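Buvent Under-Cabinet Range Hood, two-speed -- long-term review

We put the Buvent in last October to replace a hood that came with the house and had stopped moving air some time before we bought the place. I cook most nights, usually with a cast iron pan and high heat, so a hood gets a fair amount of use here. I paid full price at a local appliance store.

Installation

The hood hangs from four screws through the cabinet bottom. The paper template in the box is accurate and I would use it. The duct collar fits standard round duct, but the damper that comes with it was stiff out of the box and had to be worked back and forth by hand before it opened freely. If you skip that you may think the fan is weak.

Wiring was done by Illia Kuzmenko, who also did our panel. He was finished before lunch. His only complaint was that the junction box is set too far back, so you are working by feel for the last connection. The manual shows it closer to the front than it is.

The weight is listed on the carton but not in the instructions. Get a second person to hold it while you start the screws.

Noise and airflow

Low speed is quiet enough to talk over at the stove. High speed is loud. I measured 51 decibels on low from where I normally stand, using a phone app, so take that for what it is worth. I did not get a reading on high that I trusted.

Low takes care of pasta water and anything simmering. For searing I turn it to high before the pan goes on, and the smoke from the front burners is mostly caught. The back burners do better, as they do with every hood I have owned. A deeper hood would help with this, and the Dirklow I looked at is deeper, but it would have hit the cabinet door.

Lights

There are two bulbs, one on each side. They are bright and a little too blue for me. I swapped them for warmer ones, which took a minute. The switch is a rocker on the underside and picks up grease like everything else down there.

Filters

The mesh filters slide out toward you and go in the dishwasher. I wash them every few weeks. After roughly 7 months they had darkened a little but were not bent, and they still seat properly. Replacements have to be ordered directly from Buvent. My neighbor Young-sook Ryu has the older version and says her filters fit mine, though the latch tab is on the other side. 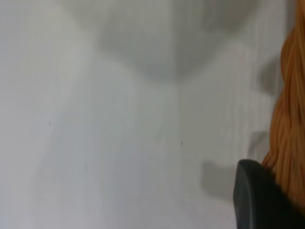 CARE AND CLEANING

The outside wipes down with dish soap and warm water. Skip anything abrasive. I used a scrub pad once on the front lip and left a dull patch that I still notice in the morning light. The underside needs more attention, mainly the channel behind the filters, where oil collects. A folded paper towel on a butter knife gets into it.

Warranty

One year on parts. I have not needed it.

Would I buy it again

Yes, at the same price. The damper and the wiring box could both be better, and I would like a third speed between the two. It clears the kitchen and fits under a short cabinet.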